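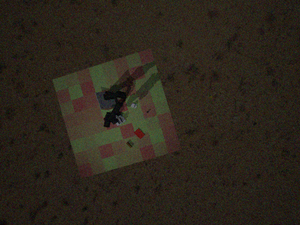 Fiction | by the Corkville Porch Reader's night-shift contributor

So my aunt left me her half of the bus. I didn't even know she had half of a bus! I knew about the piano and the bad knees, but the bus came up in a letter from a law office in Corkville, two pages, stapled crooked, and I read it standing in the kitchen with toast in my mouth.

The other half belonged to the town of Visser, and Visser wanted it gone by June.

I drove out there early, 81 miles, the last bit on gravel. The bus was parked behind the feed store with grass up to the hubcaps. It used to run the Cedum line, back when there was enough going on in Cedum to need a line, and you could still read the name over the windshield if you stood a little to the left. My aunt drove it for 12 years. She never once told me that. She told me how to cut up a chicken and which of my boyfriends had weak chins, and she left out the bus.

The woman from the town office was waiting with a clipboard and a thermos. She said I could buy out their half for 900 dollars or sign a paper and they'd have it hauled.

"Does it run?" I asked.

"It did when she parked it," she said, and poured herself some coffee.

I asked if I could sit in it a minute. The door folded open with a groan (I liked that a lot, I'll admit) and inside it smelled like dust and peppermint. Her cushion was still on the driver's seat, the ugly brown one. There was a Clutent road map tucked behind the visor, gone soft as cloth, and on it she'd penciled little notes along the whole route. Mean dog. Pie here. Wait for him, he's slow. Wait for him was underlined.

I sat there way longer than a minute. I tried to picture her at my age with her big hands on that wheel, waiting at some mailbox with the engine running while a slow man came down his driveway, and everybody behind her checking their watches.

I had nearly 900 dollars, if you counted the rent.

When I climbed down, the woman held out the pen and the paper. I told her I'd need to find a bank first, and did she know if that pie place was still open?

She screwed the lid back on her thermos. "Depends," she said. "Are you driving?"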